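Freestanding Tubs with Deck-Mounted Faucets: Frequently Asked Questions
Kravchuk Bath & Tile, Setthorpe showroom
Last updated Jul 1, 2022

Do I have to make an appointment to see the tubs?
No. Walk in during open hours. If you want to go over a floor plan with someone at the desk, call ahead so we can set aside 46 minutes, the length of a standard planning slot.

Which tub is near the toilets?
The white rectangular one. It is listed as the Caton in our price book, item 2069. It has a flat rim and a deep basin, and the fixtures sit on the rim, so you do not need a separate floor-standing filler.

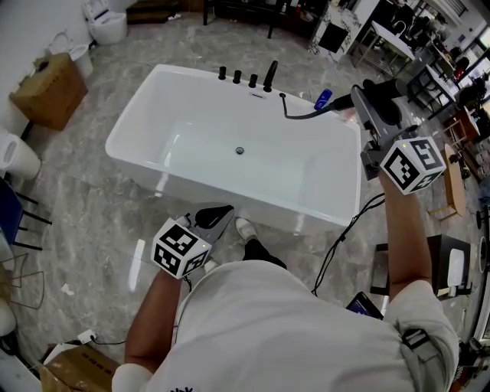 The Caton on the showroom floor, with black handles and spout on the far rim.

Where is the overflow?
On the inside wall, right below the handles. The drain is near the center of the basin floor. Check both against your plumber's drawing before you order. We can't move either one after the tub has been made.

What does each of the three handles do?
Hot, cold, and the diverter that sends water to the hand shower. Your installer can swap hot and cold if your supply lines come up the other way.

Can I get the fixtures in something other than black?
Yes. Chrome and brushed nickel are stocked at our Bredavham warehouse. The price is the same for chrome. Brushed nickel is a special order and can't be returned once it ships.

Can I climb into the display tub?
Yes, please do. Take your shoes off first and step in from the side away from the handles. People over six feet tall should sit in it before deciding, as the length on paper does not tell you where your shoulders will end up.

How much does the tub cost?
$3493 with the faucet set in black or chrome. Delivery and installation are separate. The price has been the same since March.

How far from the wall should it go?
Leave at least 12 inches on the faucet side. You need room to get a hand behind the tub for cleaning, and the plumber needs room for the supply lines.

Is the hand shower hose long enough to rinse the whole tub?
It reaches both ends. When you are finished, feed the hose back down gently and don't leave it kinked over the edge.

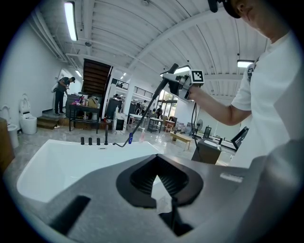
Rim fixtures on the Caton: three knobs, the spout, and the black hose.

Can I keep bottles on the rim?
A few are fine. The rim is flat, so they will stand. Wipe under them once in a while, because colored soaps can leave a ring on a glossy finish if they sit too long.

What should I clean it with?
Dish soap and a soft cloth. Do not use scouring powder or steel wool. On the black fixtures, use water only and dry them afterward. Vinegar and lime removers will dull the coating.

Do you sell the toilets on display too?
Yes, all of them. Ask at the desk for the rough-in size of each model, and measure yours at home before you come in.

Will you take away my old tub?
Our delivery crew will take it if it is already disconnected and on the ground floor. Cast iron tubs have an extra charge.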